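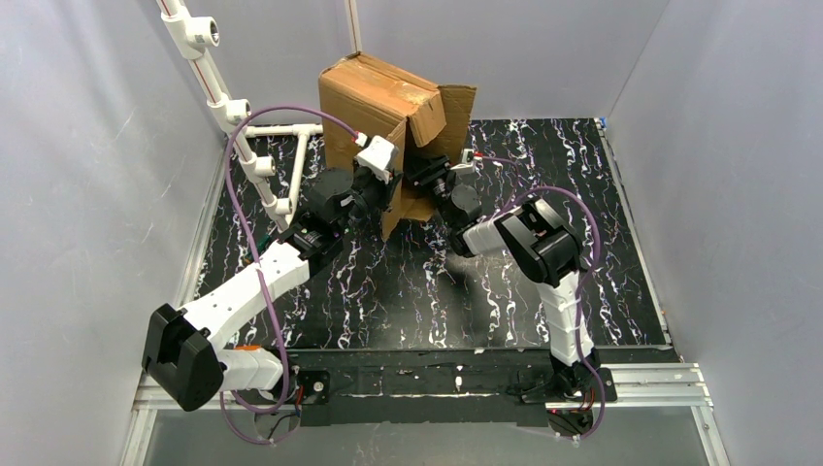
About Us

Hi, and welcome! We're Vulach, a small robotics lab in Salem, and we spend most of our working hours teaching pairs of robot arms to deal with cardboard boxes. I started the lab because I couldn't stop thinking about boxes (my family can confirm this), and I still write this page myself, so please forgive the rambling.

What we work on

People usually ask about picking first. Can the robot grab the shampoo, can it grab the sock, can it grab the shampoo without squashing the sock. Plenty of good labs are on that. Our interest is the bit before it: getting into the box at all. Flaps bend, flaps spring back, flaps hide whatever is behind them. A box that has been through a few hands has soft corners and creases in places no drawing would put them, and it slides around when you push it. Two arms help a lot, and they also get in each other's way a lot!

So our main project, which we call Devis, is a method for deciding which arm should do what. One arm gets the job of steadying or guarding the box, the other goes for the opening, and the two can trade jobs partway through if the box ends up turned the wrong way. Earlier versions had the jobs fixed from the start, left arm holds, right arm reaches, and that was fine until the open end pointed left. Then you got a very polite traffic jam.

How we do it

We teach by demonstration. One of us drives both arms through the task by hand, the arms' motions and the camera views get recorded, and a learned policy is trained on the result. Nothing exotic there. The part that is ours is a small extra model that looks at the box once every second or so and scores the two possible job assignments. If the scores flip and stay flipped for a few looks in a row, the arms back off a little and swap. The "stay flipped" part took us most of a winter. Without it they swapped constantly, like two people trying to get past each other in a hallway.

We trained the current version on 152 demonstrations, all with big open boxes set down at whatever angle the person resetting the table felt like. I like worn boxes best. New ones are too stiff and too square, and a policy raised on them gets a nasty surprise the first time a flap just flops.

What we found

In March we ran our longest test so far, 200 tries in total, split evenly between fixed jobs and Devis. With fixed jobs the reaching arm got its gripper inside the box and touched the back wall on 61 of the tries. With Devis it was 84. I was hoping for more than that, to be truthful, but it's a solid jump and it held up across both halves of the test.

The failures are where the fun is. Of the 16 tries Devis lost, 13 were the same mistake: the guarding arm leaned on a long side flap, the flap folded under, and the box swung away from the other gripper. We think the policy treats any flap as if it were a wall. Pushing on a wall moves the box, pushing on a flap mostly moves the flap, and it hasn't learned to tell them apart by feel. We're adding force readings to the training data now, and I'll update this page when I know if that was a good idea or just an expensive one.

Marble tops and other surfaces

We change the look of the work surface on purpose. Plain black, wood print, dark marble print, whatever we can find. A shiny top throws reflections that move when the arms move, and an early policy of ours got badly confused by that. Mixing up the surfaces fixed nearly all of it.

Zirkar, our data set

We share what we can. Zirkar is our open collection of box demonstrations, and it includes the bad ones, labeled as bad. If you work on flaps, bags, lids or anything else that won't hold still, please take it and tell us what broke. There are 120 recordings in the first release, and the rest will go up once the labels have been checked a second time.

Come say hello

We're happy to show students and other labs around on most Friday afternoons. Write first so one of us is free to run the arms for you. And if you have old boxes, the bigger and more beat up the better, bring them along. We go through a lot of cardboard.

Page last updated May 23, 2018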